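메뉴 홈 제품 기술자료 발표자료 문의
검색어를 입력하세요 검색
읽는 시간 8분

발표자 노트: 기존 건물 급수 입상관 교체와 감압 구간 나누기
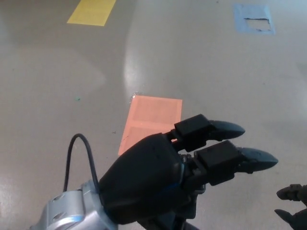
오늘 다룰 내용은 사람이 살고 있는 건물에서 급수 입상관을 바꾸는 방법입니다. 신축 이야기는 하지 않습니다. 신축은 샤프트가 비어 있고 도면과 현장이 대체로 맞지만, 기존 건물은 그렇지 않습니다. 대상 건물은 Katene 주거동이고 세대수는 1,064세대입니다. 점검구가 좁아서 어른 손이 팔꿈치까지 들어가면 더 움직일 여유가 없습니다. 화면의 검은 손처럼 손가락 두 개를 나란히 앞으로 뻗은 정도의 폭을 떠올리시면 됩니다. 볼트 하나를 돌리려고 해도 공구 길이부터 따져야 하는 자리입니다. 이 조건이 뒤에 나오는 이음 방식 선택에 계속 영향을 줍니다.

(여기서 잠깐 멈추고 기존 건물 공사를 해 보신 분이 몇 분인지 손을 들어 달라고 할 것. 많으면 2번은 짧게.)

1. 왜 바꾸었나

기존 관은 아연도강관이었습니다. 민원은 두 종류였습니다. 아침에 녹물이 나온다는 것과 상층부 수압이 약하다는 것. 처음에는 펌프를 의심해서 펌프부터 교체했습니다. 상층부 수압은 조금 나아졌지만 하층부에서 수전 소음과 누수가 늘었습니다. 관 안쪽이 좁아진 상태에서 압력만 올린 셈입니다. 관을 잘라 보니 호칭 100 주관의 안쪽에 스케일이 두껍게 붙어 있었고, 엘보 쪽이 특히 심했습니다.

진단 보고서는 Bit-na Ok 과장이 썼습니다. 배포 자료 뒤쪽에 요약이 있습니다. 숫자를 전부 읽지는 말 것.

2. 구간 나누기

예전 계통은 지하 펌프실에서 최상층까지 한 줄이었습니다. 교체하면서 저층, 중층, 고층 세 구간으로 나누고 저층과 중층에는 감압밸브를 넣었습니다. 감압밸브는 병렬로 두 대씩입니다. 한 대를 점검하는 동안에도 급수가 유지되어야 합니다.

감압밸브 위치를 정할 때 확인한 것:
- 밸브 앞 스트레이너를 빼낼 공간
- 압력계를 서서 읽을 수 있는 높이
- 배수 받이와 바닥 배수구까지의 거리
- 소음이 침실 벽으로 전달되는지 여부

마지막 항목을 설계 단계에서 놓쳤습니다. 중층 구간 감압밸브실 한 곳이 세대 침실과 벽을 같이 쓰고 있었고, 시운전 때 밤에 소리가 난다는 전화가 왔습니다. 행거를 방진형으로 바꾸고 관통부를 다시 채웠습니다. 그래도 남는 소리가 있어서 설정 압력을 다시 조정했습니다.

3. 관재와 이음

후보는 스테인리스 강관 프레스 이음과 그루브 이음이었습니다. 주관은 그루브, 호칭 80 이하 분기는 프레스로 정했습니다. 용접은 처음부터 제외했습니다. 입주 중인 건물이라 샤프트 안 화기 작업 허가를 받기 어려웠습니다.

커플링은 Dreker 제품, 감압밸브는 Tarer 제품입니다. 제품 비교는 오늘 주제가 아니므로 질문이 나오면 쉬는 시간에 답하겠다고 할 것.

프레스 이음에서 자주 나오는 실수는 삽입 깊이입니다. 관 끝에 깊이 표시를 하지 않고 끼우면 압착한 뒤에는 확인할 방법이 없습니다. 현장에서는 표시가 없는 이음은 전부 잘라내고 다시 하기로 정했습니다. 처음 2주 동안 여덟 군데를 잘랐고 그 뒤로는 거의 없었습니다. 관 절단면의 버 제거도 같이 봅니다. 버가 남으면 고무링이 찢어지는데, 저압 시험에서 바로 드러나지 않는 경우가 있습니다.

압착 공구 헤드는 작은 것과 큰 것 두 가지를 썼습니다. 점검구 안쪽 엘보는 큰 헤드가 들어가지 않아서, 바깥에서 미리 조립한 뒤 한 덩어리로 밀어 넣었습니다. 이 조립품을 그린 사람이 Setsuko Matsuda 씨이고, 치수표는 배포 자료에 있습니다.

4. 단수 계획

단수는 한 번에 한 입상관, 오전 9시 30분부터 오후 4시까지로 제한했습니다. 공지는 두 번 붙였습니다. 4월에 시범 라인 하나를 먼저 했고, 이때 예상보다 시간이 오래 걸린 작업은 배관이 아니라 세대 밸브 확인이었습니다. 잠기지 않는 세대 밸브가 많았습니다. 본공사에서는 전날 밸브를 먼저 돌려 보고, 고장 난 것은 목록으로 만들어 당일 아침에 교체했습니다.

임시 급수는 지하 저수조에서 호스로 복도까지 올렸습니다. 교체에 들어간 관 길이는 분기를 포함해 3,000미터 정도입니다.

5. 시험과 통수

수압시험은 구간별로 했습니다. 감압밸브는 시험 전에 분리하고 짧은 관으로 대신 연결합니다. 달아 둔 채로 시험하다가 내부 부품이 상한 사례를 다른 현장에서 들었습니다.

세척은 최하부 드레인부터 시작했고, 탁도를 확인한 뒤 세대 밸브를 열었습니다. 통수 직후에는 세대마다 수전 끝의 거름망을 빼서 씻어 달라고 안내문을 넣었습니다. 이 안내문이 빠진 동에서 물이 안 나온다는 전화가 많이 왔습니다.

6. 남은 문제

보온재는 Stirnetti 제품으로 다시 감았는데 밸브 주변 이음매가 벌어진 곳이 있습니다. 여름에 결로가 생기는지 보고 보수 범위를 정할 예정입니다. 옥상 쪽 공기빼기밸브도 점검 주기를 아직 정하지 못했습니다.

(질문 시간 10분. 공사비 질문에는 발주처 동의가 필요하다고 답할 것. 치수표 원본이 필요한 분은 명함을 받아 두었다가 메일로 보낼 것.)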